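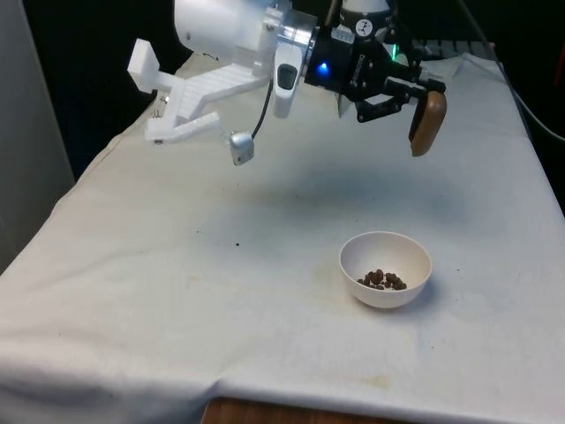 October, a little after eleven at night

I should be asleep, but I watched the last two episodes of Gulladow back to back and now I'm wide awake with cold tea and a lot of feelings, so into the diary they go. Eight episodes! I had promised myself I would stretch it out until Thanksgiving and I didn't even make it to Halloween.

I'll start with Nokuthula Adams, who I have loved since she was the bossy big sister on Canolport, back when I was home with the babies and that show was the only grown-up conversation I got before dinner. She did 113 episodes of it (I looked it up) and then more or less disappeared. A commercial here and there, a voice in a cartoon my kids were already too old for. When I read last spring that she was coming back as the harbor doctor I was so happy I called my sister, who said "who?" and then went on to tell me about her gutters.

Well, she is wonderful. She has gotten quieter as an actress, if that makes sense. On Canolport she was always slamming a drawer or throwing her coat on the couch, and in this she can stand at a sink with her back to you and you still know she has been crying. In episode seven she gets the phone call and all she does is turn the radio down. I rewound it three times. Walt asked from the other room if the TV was broken.

Lwazi Mofokeng plays her brother and I'm less sure about him. He's handsome and he means every word, but he means every word at the same volume, and by the scene on the ferry I was ready for him to sit down and have a sandwich. Maybe that's how he was told to play it. He was very funny in Lu, the one with the traveling piano salesman, so I know he can do it, and I'll give him a second season before I make up my mind.
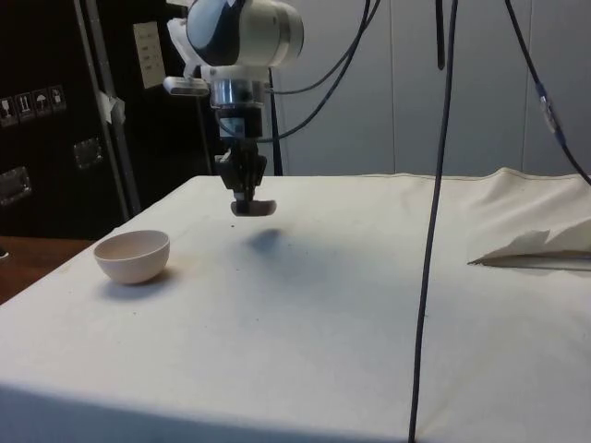

Filed under: What I'm Watching

The ending, then. I'm going to write it down because I know I'll forget it and then argue with people. Dr. Maseko doesn't get on the boat. She packs, she says goodbye to the receptionist, she gets as far as the parking lot, and then there's that long shot through the windshield with the wipers going and the music stops. And that's it! Credits! I said "oh, come on" out loud. But I've been thinking about it for an hour and I believe it's the right ending, or at least the one that fits her. She was never going to leave before finding out who wrote the letters, and Thulani Matlala, who wrote all the scripts himself, has never been a man to tie up a letter. The one in Canolport season four still hasn't been opened as far as I know.

There was an interview with him in the paper's weekend section that I cut out and put in the back of this book. He said the first draft ran to 249 pages and that he lost a whole storyline about a lighthouse. I would have liked the lighthouse. I would have traded both of the real estate scenes for it, and the dentist too. 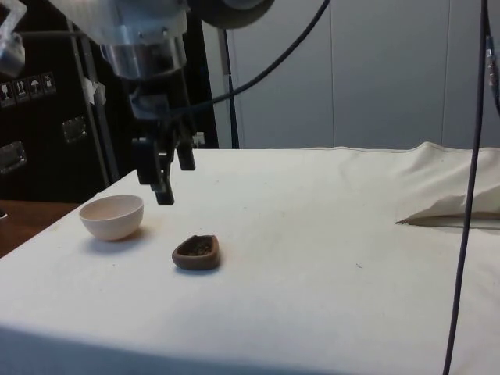
Ayanda Swanepoel deserves her own paragraph, and I can't believe I got this far without her. She plays the grandmother, hardly has a page of dialogue in the whole series, and runs off with every scene she's in. My favorite is the breakfast in episode three, where she feeds the detective porridge and won't answer a single question until he finishes it. The whole thing is done with a spoon and a plain white bowl, round and deep like the one on the cloth there, and she keeps nudging it back toward him an inch at a time. No music, hardly a word. I laughed, and then she said the thing about his mother and I was a puddle.

I have watched that breakfast more than is sensible. If there's an award for supporting actress in a porridge scene, it's hers.

Grażyna Kaczmarczyk from book club is only on episode four, so I can't say a word to her, and it's killing me. She called at supper to tell me she's certain it's the receptionist writing the letters, and I had to say "hmm" and "could be" and ask about her knee. She is driving over from Nellden for lunch next week and I've told her she has to be finished by then or we'll be talking about knees the entire time.

No word on a second season. Walt says they always wait until you've stopped caring. I told him I've been waiting 21 years for a Canolport reunion and haven't stopped yet, and he went up to bed.

Must remember to tape the ferry episode for Mom.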